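The community kitchen at Valden reopens in July after the worktops and sink were replaced. The work ran 49 days from first delivery to final sign-off, nine longer than planned, and cost £2774. A grant of £2000 covered most of that and the rest came out of hire income. Hire charges stay as they are until the end of the year.

Groups who used the old kitchen will notice a few changes. The double sink is now on the window side, with the draining board to its left. The fridge has moved into the old broom cupboard, which has been opened up and given its own socket. The tall cupboard by the door is for hirers and the three low ones are kept for the lunch club. Please don't swap the labels round.

The new tap is a Pluvero mixer with a long lever. Push it back for cold and pull it forward for hot. The water comes through hotter than the old boiler managed, so keep small children away from that end. If the tap drips after use, turn the lever a little further down. It doesn't need forcing.

## Looking after the worktops

The old worktops lasted a long time but had lifted badly near the cooker. Marble needs more care than what was there before, and most of the damage to it comes from things left standing.

- Wipe up lemon juice, vinegar, wine and tomato straight away. They dull the surface and it can't be rubbed out with a cloth.
- Use the Selier cleaner in the blue bottle under the sink, or warm water with a drop of washing-up liquid. Please don't bring bathroom spray or cream cleaner.
- Cut on a board, even for bread and cake.
- Put hot pans on the trivets by the hob.
- Lift boxes and crates on and off. Grit on the bottom will scratch if they are dragged.

The surface will be sealed again once a year, and the kitchen will be closed for a day when that happens. Dates will go on the noticeboard.

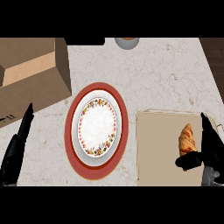
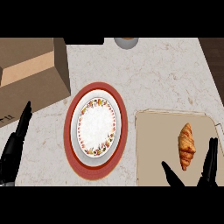 Pale marble with light veining, and a cardboard box on the left.

## Crockery and bookings

We now have 39 matching dinner plates from Sjöberg, plus the older side plates and bowls. If you are feeding more people than that, please bring your own or ask about the picnic set in the loft. Breakages go in the book by the hatch. There is no charge for the odd plate.

Evening bookings finish at 10pm, with the kitchen cleared by 10.30pm. Keys go back through the letterbox in the envelope provided. The booking form now has a separate box to tick if you want the oven, as it has to be switched on at the wall before you arrive.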